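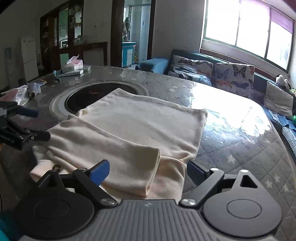 Since January, garment folding at Beaudoin has been shared between staff and the Podik system. The change affects 18 of my colleagues, and I wish to record how it has altered their duties.

The daily target remains 200 pieces. Knitwear is still checked by hand before it is packed, and the early shift now starts at 9. Two colleagues have moved to repairs - a transfer they requested. Others have asked for written assurance about their hours, and I support that request. Training is held each Wednesday and is paid.

Filed under: Work & Automation
437 shares | 2 comments

Comments

Will the repairs positions be permanent?

We went through this at Hestunard. Get the assurance in writing.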